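From the Kitchen Table: eggs, and a sheet to put them on
By Yara Bitar
Aug 27, 2022

I promised last time that I would write about eggs, and then I went and got distracted by the quinces, so this is the egg one at last. Several of you have written in to ask how we do the boiled eggs for the Tarnbridge suppers without losing our minds or our tablecloths, and one of you (you know who you are, and thank you for the marmalade) asked whether there is a trick to it. I don't think there is a trick. There is mostly a big table, an old sheet and a bit of patience, but I do have opinions about all three and I've been given a whole page to put them in.

Let me start with the sheet, which is the part people laugh at. Years ago I used newspaper, the way my mother did, and it was fine until it got damp, and then you had print on your elbows and little grey smudges on the eggs. After that I had an oilcloth from Kjærgaard, quite a handsome one with blue leaves on it, but an egg on oilcloth goes wherever it likes. I lost two off the end before I'd even got the pan back on the stove. A flat cotton sheet has just enough drag in it to slow a rolling egg down. An old one is best, washed so many times it has gone soft, and plain or very nearly plain, so that a scrap of shell shows up or at least can be felt with the flat of your hand. Pull it smooth before you begin. It doesn't have to reach the edges of the table or look nice, and please don't iron it on my account.

Fitted sheets are no good at all. I have tried, and the elastic bunches up and makes a sort of hammock.

Then the containers. I like something shallow for the finished eggs, so they sit in one layer and you can see what you've got, and something small and deeper for the shell. Clear ones are handy for the eggs. What the shell goes in hardly matters, though I'd stay away from anything with a narrow neck. Keep the two well apart. Brigitta Aigner and I once did a whole afternoon with the two bowls side by side, chatting away the entire time about her daughter's move to Nirnamico, and at the end we had shell in the eggs and a perfectly good egg in the compost. It was a lovely afternoon otherwise.

For the supper in January we did 38 eggs, which became 36 after the dog, and it took the pair of us most of a morning with a pot of tea in the middle. If you're only doing a few for the family you can ignore nearly everything I say and just peel them over the sink. But once you get past a dozen it's worth setting the table up properly, and I find it quite a peaceful job when everything is where it should be.

Now, the eggs themselves. Older ones peel better, as everyone's grandmother knew, so buy them a week or more before you need them and leave them in the fridge. I lower them into water that's already boiling, with a big spoon, and I don't crowd the pan. Ten minutes for sandwiches, eight if they're going on a salad and you like the middle a bit soft. Then straight into the coldest water you can manage, with ice if you have it, and leave them alone until they're properly cold. I used to rush this bit. You get impatient, you start on a warm one, and half the white comes off in your fingers and you have to eat the evidence.

Crack the round end first – there's a little pocket of air in there and it gives you somewhere to start. Roll it gently under your palm, get under the skin with the side of your thumb, and off it comes. A quick rinse, and set it down on the cloth while you do the next. When you've got a handful done, move them over into the container. Pick each one up lightly, from the sides. It's surprising how slippery a peeled egg can be, and a hard squeeze will split the white, which matters if you're halving them for a platter and doesn't matter one bit if you're mashing them with butter and chives.

Little ones can help with this, by the way, and they like the moving best of all. My neighbour's boy won't eat an egg in any form but he'll ferry them across a table all day long. If you'd rather not trust the real thing to small fingers, give them a wooden or plastic egg to start with. We have a few in the drawer with the Easter things, and they get more use in winter than they ever do at Easter.

A word about storing. Peeled eggs keep a day or two in the fridge with the lid on, and longer if you leave the shells alone until you need them, so on a busy week I boil on the Thursday and peel on the day. Lay a piece of damp kitchen paper over the top so they don't dry out. Don't stack them three deep and then put the cheese on top, as I did before the Zeltirell picnic. They were delicious, and quite flat.

When you've finished, gather the sheet in from the corners, carry the whole bundle outside and give it a good shake over the garden bed. That's the real reason I love it. There's no wiping down, no chasing crumbs of shell with a sponge, and the roses seem happy enough about it. Then a cold wash, never hot, or the egg sets into the cotton and you'll be smelling it in the linen cupboard until spring.

I should say that the same sheet does for shelling peas, sorting buttons, potting up seeds and wrapping presents, and mine has done all of those this year. I keep it folded on the shelf under the tea towels, where it's forever being mistaken for a spare and put on somebody's bed.

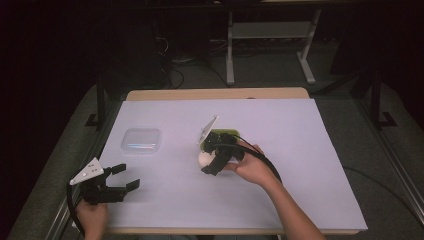
If you have an old sheet you were about to tear up for rags, do hang on to it, or drop it in to me and I'll find it a good table. Brigitta has asked for one for her own kitchen and I've run out of spares. Next time I'll finally get to pickling, both eggs and onions, and I'd be glad of any recipe that doesn't call for a hundred peppercorns.

More from the Kitchen Table
What to do with too many quinces
Brigitta's chive butter, with corrections
A soup for 30 people and one pot
Mending the good tea towels
Letters: your marmalade questions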